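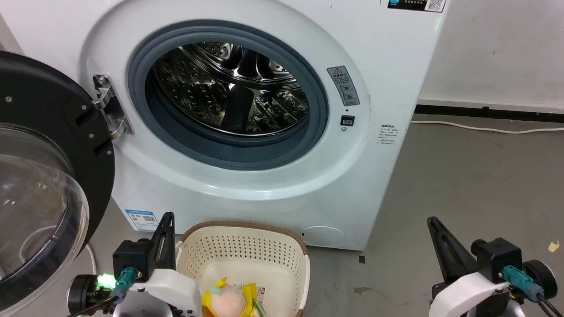

TADGATE, Tuesday, February 22, 2022 - Panow today released version 4 of Stanidora, its motion planning software for two-armed robots, and is asking buyers to read the failure log before the feature list. Laundry was picked as the test task for the release. A polished steel drum throws bright streaks back at a camera, and a domed glass door confuses most depth software, Stanidora included. A plush toy in a basket is hard in its own way: it has no firm edges for a planner to trust.

Panow ran 290 planning trials on the new version. In 14 of them the planner returned a path that passed through the door glass. The checker stopped all 14, but the company does not consider the problem solved.

"I have read too many releases that say a robot can do your laundry," said Stefaniia Dovhaniuk, who leads planning at Panow. "Ours plans a reach into a drum. Folding is somebody else's press release, and I'd want to see their logs too."

Version 4 adds a replay tool and a slower, stricter collision check - it can be turned off, though Panow advises against it. Hordiienko, the first outside tester, will report its own results in August, good or bad.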